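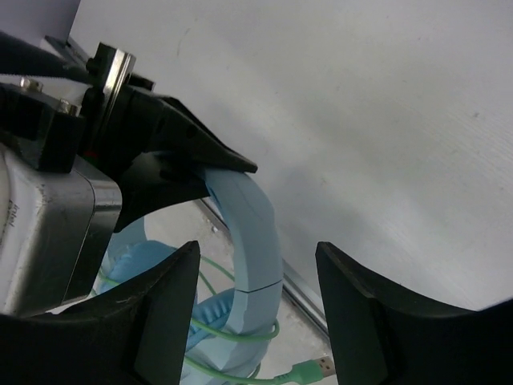

젤리 속 달리기 대회: DNA는 어떻게 키를 잴까?

일몬트(Ilmont) 어린이 과학 읽을거리 / 초등 고학년

키를 재는 건 쉽다. 벽에 등을 대고 서서 발뒤꿈치를 몰래 들다가 들키면 된다. 그런데 DNA는 벽에 기대지 않는다. 발뒤꿈치도 없다. 게다가 너무 가늘어서 보통 현미경으로 봐도 길이를 잴 수가 없다. 그래서 과학자들은 꽤 이상한 방법을 쓴다. DNA를 젤리에 넣고 달리기를 시킨다.

이 방법의 이름은 '전기영동'이다. 전기 뱀장어가 수영하는 것 같은 이름이지만 뱀장어는 나오지 않는다. 기대했다면 미안하다.

DNA 조각이라는 게 뭐길래

DNA는 생물의 몸을 만들고 움직이는 데 필요한 정보가 적힌 아주 긴 실이다. 네 가지 글자(A, T, G, C)가 줄줄이 이어져 있고, 띄어쓰기가 없다. 국어 선생님이 보시면 한숨을 쉬실 것이다.

실험실에서는 이 긴 실을 통째로 다루기 힘들어서 조각으로 자르거나, 필요한 부분만 골라 복사한다. 자를 때는 '제한효소'라는 단백질 가위를 쓴다. 이 가위는 입맛이 까다로워서 정해진 글자 순서가 나오는 곳을 찾아 자른다. 예를 들어 어떤 가위는 GAATTC라는 순서를 만나면 싹둑 한다. 다른 글자에는 관심이 없다.

이렇게 만든 조각의 길이는 '염기쌍'이라는 단위로 말한다. DNA는 두 가닥이 서로 마주 보고 짝을 지은 모양이라서, 글자 한 쌍이 한 칸이다. 길이가 2,087 염기쌍인 조각이라면 글자 짝이 2,087칸 이어져 있다는 뜻이다. 길어 보이지만 사람의 DNA 전체에 비하면 도서관에서 책 한 쪽을 찢어 온 정도도 안 된다. (도서관 책은 찢지 말자.)

경기장은 바닷말로 만든다

달리기를 하려면 경기장이 있어야 한다. DNA의 경기장은 '아가로스'라는 가루로 만든 젤이다. 아가로스는 바닷말에서 얻는데, 양갱을 굳힐 때 쓰는 한천에도 들어 있는 성분이다. 그러니까 과학자들은 양갱의 먼 친척 위에서 진지하게 일을 하고 있는 셈이다.

만드는 법은 간식 만들기와 비슷하다. 가루를 완충용액이라는 액체에 넣고, 투명해질 때까지 끓이고, 네모난 틀에 붓고, 식힌다. 틀에는 빗처럼 생긴 도구를 꽂아 둔다. 젤이 굳은 다음 빗을 뽑으면 빗살이 있던 자리에 작은 홈이 줄지어 생긴다. 빗살이 13개면 홈도 13개다. 이 홈이 출발선이다.

간식과 다른 점도 있다. 먹으면 안 된다. 절대로. 냄새가 나쁘지 않아도 안 되고, 한 입만도 안 된다. 실험실에서는 뭐든 입에 넣지 않는 것이 규칙이고, 이 규칙에는 생일인 사람을 위한 특별 조항이 없다.

굳은 젤을 아주 크게 확대해서 볼 수 있다면 가느다란 실이 엉킨 그물처럼 보일 것이다. 그물 사이에는 구멍이 잔뜩 있다. DNA는 이 구멍을 비집고 지나가야 한다.

누가 "출발!"을 외칠까

DNA에게 소리를 질러 봤자 소용이 없다. 귀가 없으니까. 대신 전기를 쓴다.

DNA는 물속에서 마이너스(-) 전기를 띤다. 전기에는 재미있는 성질이 있어서 같은 부호끼리는 밀어내고 다른 부호끼리는 끌어당긴다. 젤을 완충용액에 담그고, 홈이 있는 쪽에 마이너스극을, 반대쪽에 플러스(+)극을 둔다. 전원을 켜면 DNA는 마이너스극에서 밀려나 플러스극 쪽으로 움직인다.

극을 거꾸로 연결하면 어떻게 될까? DNA가 반대 방향으로 출발해서 젤 밖으로 나가 버린다. 오후 내내 준비한 실험이 물속으로 사라지는 것이다. 어른 과학자들도 이런 실수를 한다. 그리고 한동안 말이 없어진다.

키 작은 선수가 이기는 경기

이제 제일 중요한 부분이다. 젤 속에서는 짧은 조각이 빠르고 긴 조각이 느리다.

복도에 친구들이 빽빽하게 서 있다고 해 보자. 혼자서 지나가는 건 어렵지 않다. 요리조리 빠져나가면 된다. 그런데 일곱 명이 손을 잡고 한 줄로 지나가려면? 앞사람은 왼쪽으로 가고, 뒷사람은 누군가의 가방에 걸리고, 가운데 사람은 왜 이걸 하자고 했는지 묻는다. 긴 DNA 조각이 바로 이 처지다.

그래서 한참 뒤에 전기를 끄면 조각들이 길이별로 나뉘어 있다. 짧은 조각은 멀리, 긴 조각은 출발선 가까이에 있다. 길이가 같은 조각들은 비슷한 거리를 가기 때문에 한데 모여 가로줄을 이룬다. 이 줄을 '밴드'라고 부른다. 노래는 하지 않는다.

조심할 것이 하나 있다. 너무 일찍 끄면 조각들이 제대로 나뉘지 않고, 너무 늦게 끄면 짧은 조각부터 젤 끝을 지나 나가 버린다. 일등을 했는데 결과가 남지 않다니, 억울한 일이다.

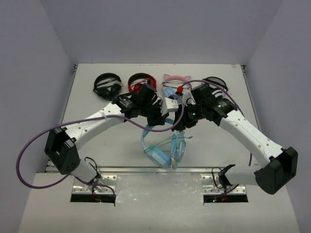

투명한 선수를 어떻게 볼까

DNA는 색이 없다. 투명한 젤에 투명한 용액을 넣고 "우아, 잘 달린다!" 하고 응원하기는 좀 어렵다. 그래서 두 가지 도움을 받는다.

첫째, 출발하기 전에 DNA에 '로딩 염료'를 섞는다. 보통 파란색이나 보라색이다. 여기에는 무거운 성분도 들어 있어서 DNA가 둥둥 떠다니지 않고 홈 바닥에 얌전히 가라앉게 해 준다. 염료도 젤 속을 함께 움직이니 경기가 얼마나 진행됐는지 짐작할 수 있다. 다만 염료가 보인다고 DNA가 보이는 건 아니다. 염료는 옆에서 같이 뛰는 자전거 같은 것이다.

둘째, DNA에 달라붙는 형광 물질을 쓴다. 여기에 알맞은 빛을 비추면 밴드가 환하게 빛난다. 어떤 형광 물질은 몸에 해로울 수 있고 자외선은 눈과 피부에 나쁘다. 그래서 연구자들은 장갑을 끼고 보호판이나 보안경을 쓴다.

자는 사다리 모양

밴드가 보여도 아직 길이는 모른다. "저쪽이 이쪽보다 짧다"까지만 알 수 있다. 키가 궁금한데 "형보다 작네"라는 말만 듣는 것과 같다.

그래서 홈 하나에는 길이를 이미 알고 있는 조각들을 섞어 넣는다. 이 조각들이 달리고 나면 밴드가 층층이 생겨서 꼭 사다리 같다. 이름도 그냥 '사다리(래더)'다. 과학자들이 늘 어려운 이름만 짓는 건 아니다. 내 밴드가 사다리의 어느 칸과 나란한지 보면 길이를 짐작할 수 있다.

짐작이라고 한 데는 까닭이 있다. 젤 그림만 봐서는 2,087 염기쌍인지 그보다 한 칸 긴지 구별하기 어렵다. 한 글자까지 따지려면 글자를 하나하나 읽는 다른 방법이 필요하다.

사건: 헬브리지 연못의 수상한 알

이제 배운 것을 써먹어 보자. 헬브리지(Hellbridge)라는 마을의 연못에서 개구리 알이 나왔다. 마을 사람들은 두 편으로 갈렸다. 한쪽은 '풀라리 개구리' 알이라고 하고, 다른 쪽은 '던 개구리' 알이라고 한다. 개구리한테 물어봤지만 대답이 "개굴"이어서 양쪽 다 자기편이라고 우겼다.

연구자는 알에서 DNA를 조금 얻어 특정한 부분을 복사한 뒤 같은 가위로 잘랐다. 풀라리(Pulari) 개구리의 DNA에는 가위가 자르는 자리가 한 군데 있어서 조각이 2개 나온다. 던(Dunne) 개구리의 DNA에는 그 자리가 없어서 잘리지 않은 긴 조각 하나가 그대로 남는다.

금요일 오후, 젤에 불이 켜졌다. 사다리 옆 알의 줄에는 밴드가 하나 있었다. 출발선에서 그리 멀지 않은 곳이었다.

누구의 알일까? 잠깐 생각하고 아래로 내려가자.

던 개구리 쪽이다. 그런데 연구자는 바로 발표하지 않았다. 혹시 가위가 고장 나서 못 자른 것이라면? 그래서 옆줄을 봤다. 거기에는 진짜 풀라리 개구리의 DNA를 똑같이 처리해서 넣어 두었고, 밴드가 두 개 제대로 나와 있었다. 가위는 멀쩡했다. 이렇게 답을 이미 아는 것을 함께 실험해서 비교하는 것을 '대조군'이라고 한다. 의심이 많은 사람에게 아주 잘 맞는 도구다.

집에서 해 보는 종이 전기영동

진짜 장치는 전기를 쓰니 집에서 만들지 말자. 대신 종이로 해 볼 수 있다.

준비물: 색종이, 가위, 자, 큰 종이 한 장

1. 색종이를 폭은 같고 길이는 서로 다르게 자른다.
2. 큰 종이 위쪽에 출발선을 긋고 마이너스(-)라고 쓴다. 아래쪽에는 플러스(+)라고 쓴다.
3. 가장 긴 조각을 출발선 가까이에, 가장 짧은 조각을 플러스 가까이에 가로로 놓는다. 나머지는 그 사이에 길이 순서대로 놓는다.
4. 옆에 길이를 적은 조각들로 사다리를 만든다.
5. 가족에게 길이를 모르는 조각을 하나 주고, 어디에 놓일지 맞혀 보라고 한다. 틀리면 친절하게 설명해 준다. 너무 신난 표정은 짓지 않는다.

낱말 풀이

전기영동: 전기를 이용해 DNA 같은 물질을 움직여 나누는 방법
아가로스: 바닷말에서 얻는, 젤을 만드는 재료
제한효소: 정해진 글자 순서를 찾아 DNA를 자르는 단백질
염기쌍: DNA 길이를 세는 단위
밴드: 길이가 같은 조각들이 모여 생긴 줄
대조군: 결과를 믿어도 되는지 확인하려고 함께 실험하는 비교 대상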